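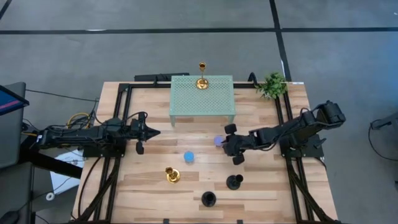 A **joined-plank tabletop** is a flat work surface made by fixing narrow wooden boards side by side until they form a single panel. It is used for dining tables, kitchen counters, desks and workbenches. The boards may differ in tone within one panel, from cream to tan to brown, and many makers leave this variation visible under a clear finish.

## Construction

Boards are cut to the same thickness, planed along their edges and glued under clamps. The grain of all boards normally runs in the same direction. Wood swells and shrinks across the grain as humidity changes, so a solid top is attached to its base with slotted brackets or wooden buttons that allow slight movement. Tops held rigidly at both sides may split or cup.

## Regional production

In Prirnska, tabletops of this type were made in small shops until the Jodgate works opened beside the river. At its height the works employed 53 joiners and delivered 2,937 tops in one year, most of them to schools. The Prirnska pattern used boards of mixed color - a practice that reduced waste - and was later adopted in Sadgate. The Wanyama collection holds more than 260 tops, six of them unfinished.

## Care

Oiled surfaces are wiped with a damp cloth and dried at once. Fresh oil is applied when the wood looks dull or pale. Shallow scratches can be sanded out along the grain; deeper damage may require replacing a board.

## See also

- Butcher block
- Edge joint
- Workbench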